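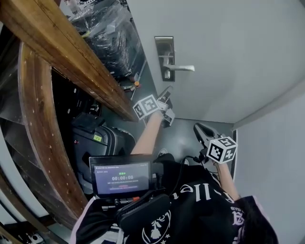 Category: Doors and Entryways > Interior Doors

Ticket 334: Hallway door drags on the floor and will not stay shut
Opened by: Randi Bakke
Building: Eltside, ground floor
Priority: Normal
Status: Closed
Opened: February 2025

Original report

The white door at the end of the narrow hallway has started dragging. It opens fine for the first part of the swing, then the bottom corner on the handle side catches the gray floor and you have to lift the handle to get it further. Closing it is worse. It goes most of the way, stops, and if you push it the last bit it pops back open a finger's width after a minute or two.

There is a faint curved scuff on the floor where the corner rubs. I would like it fixed before it gets deeper. The floor was redone last May and I don't want to go through that again.

What I tried before writing in: wiped the floor and the bottom of the door, took the mat away (it was not touching the door, but I took it away anyway), rubbed candle wax on the bottom edge. The wax helped for one day.

Randi Bakke

Reply 1, Building Support

Thank you for the report. Please check the following and write back with what you find.

Open the door halfway and lift the handle gently. Does the door move up and down at the top hinge?
Look at the screws in the top hinge. Are any standing out from the plate?
Close the door as far as it goes and look at the gap along the top. Is it even from side to side?
Does the latch reach the strike plate, and if so, does it hit high or low?

Please don't plane or sand the door yet.

Reply 2, Randi Bakke

Yes, it moves when I lift it. Not a lot, but I can feel it knock.

Two of the screws in the top hinge are out a little. I turned them with a hand screwdriver. One went tight. The other just keeps turning.

The gap on top is wider on the handle side. On the hinge side I can hardly get a sheet of paper in.

The latch hits the lower lip of the strike plate. There is a shiny mark there.

Reply 3, Building Support

That matches a sagging top hinge. The screw that keeps turning has stripped its hole, so the door leans toward the handle side and the low corner touches the floor. The latch problem comes from the same lean and should go away with it.

Steps:

1. Close the door as far as it will go and push a thin wedge under the handle side until the gap on top looks even.
2. Take out the stripped screw only. Leave the others in.
3. Dip two or three wooden toothpicks in wood glue, push them into the hole and snap them off flush.
4. Leave it overnight with the wedge in place.
5. Put in a longer screw of the same thickness and head. Tighten by hand.
6. Take the wedge out and try the door.

We can send a hinge screw pack from Martens if you don't have a longer screw. Keep the hallway clear while the wedge is in, it is narrow enough that people will kick it.

Reply 4, Randi Bakke

Please send the screws. I have toothpicks and glue.

Also, should I worry about the long wooden beam on the left side of the hallway? My neighbor thinks the wall may be moving and that this is what pulled the door down. I don't see any cracks in the gray wall on the other side.

Reply 5, Building Support

Screws went out today with the Grosunell delivery, 20 in the bag. You need one, maybe two.

We looked up the beam in the building notes. It was checked when the floor was done and nothing was noted. If the wall were moving we would expect a gap that is out of square on the hinge side too, and usually cracks at the door corners. If you see either one, open a new ticket under Walls and Structure and mention this one.

Reply 6, Randi Bakke

Done. The first try did not hold, I think I didn't wait long enough for the glue. Second try I left it a full night and part of the next day. The long screw went in tight.

The door now clears the floor the whole way. The latch catches, but I have to push a bit harder than I used to.

Reply 7, Building Support

Good. For the latch, loosen the two strike plate screws half a turn, move the plate down by the thickness of a coin, and tighten again. If the plate won't move, file the lower lip a little at a time and test in between.

Reply 8, Randi Bakke

Moved the plate. Closes normally now and stayed shut all weekend. The scuff on the floor is still there but it has not gotten any longer. You can close this.

Resolution: Top hinge screw hole filled, longer screw fitted, strike plate lowered. Floor scuff left as is. No visit needed.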